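Section 4. Teaching a two-arm job by hand

I'm going to take you through this the way I do it on our own bench here at Jevimo. The job is wrapping a small breakable thing in bubble wrap and taping it, and I picked it because it needs both arms and it will show up every bad habit you have (it certainly showed up mine!).

4.1 Before you start

1. Switch on the follower arms first, then the two hand controllers. Do it the other way round and the arms jump to catch up with you.
2. Open Tomar and load the two-arm profile. Set the recording rate to 30 frames per second.
3. Check all the camera views, both wrists and the fixed one. Wipe the wrist lenses if they look foggy.
4. Lay out only what the job needs in the middle of the floor, and push everything else back toward the walls.
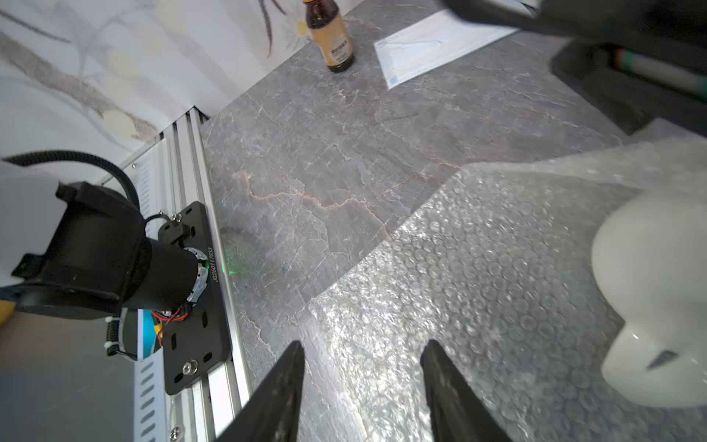

5. Squeeze each controller trigger all the way in and let go, slowly, a few times. The fingers should close and open with you and not a beat behind. If they lag, close Tomar and start again from step 1.

CAUTION: Keep your own hands outside the rails whenever the controllers are live. The arms are light but they do pinch, and the elbow is worse than the gripper.

4.2 Recording a run

6. Bring both arms to the rest pose and press the left pedal. You'll hear one beep.
7. Move in with both grippers together. I like to come down from above, nice and steady - if you rush, the recording is full of wobble and the robot will learn the wobble too.

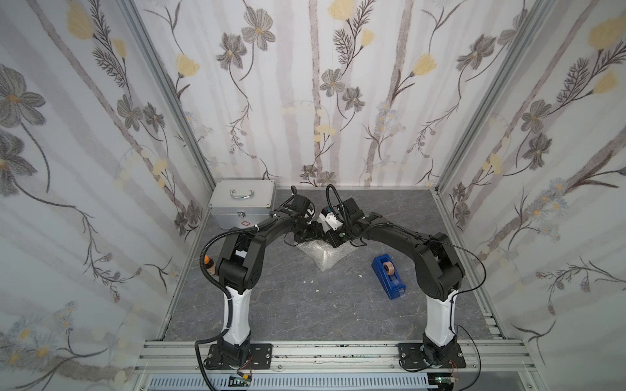

Fig. 4-2. Both grippers at the white object, over the bubble wrap.

8. Let one arm hold while the other works. Pick which arm does what before your first run and stick with it for the whole set!
9. If you drop something, just pick it up again and carry on. Vaida Paulauskas, who wrote the training side of this, likes to have a few of those recoveries in every set.
10. Press the right pedal to save, or hold it down to throw the run away.

NOTE: A run stops by itself at 300 seconds. You can raise that to 600 in the Cetico settings page, but long runs are a pain to check afterward.

4.3 Soft and fluffy things

Once wrapping goes well, try something soft. Plush and fleece give way under the fingers, so you can't judge your grip by how far the trigger has moved.

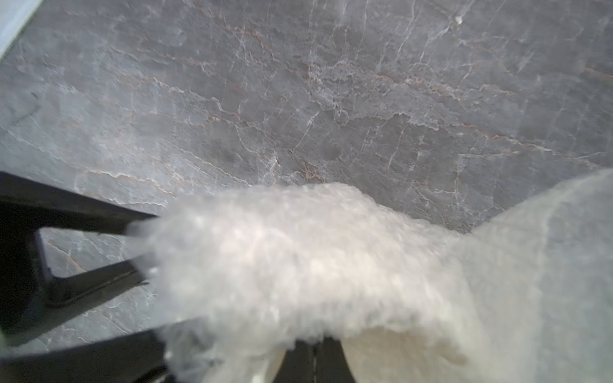
11. Close until the material starts to follow the gripper, then stop squeezing. More grip only bunches it up.
12. Lift a little way and wait a moment before you travel sideways.
13. Watch the wrist view for strands near the finger joints. Pause with the left pedal and clear them by hand, with the arms powered down.

My own first set came to 112 runs, and I threw out plenty of the early ones. Take a break when your wrists get tired, then go back to step 6.

Jevimo two-arm set-up guide | Revised 31/05/2019 | Copyright Jevimo, Pliltberg | Contact us | Back to top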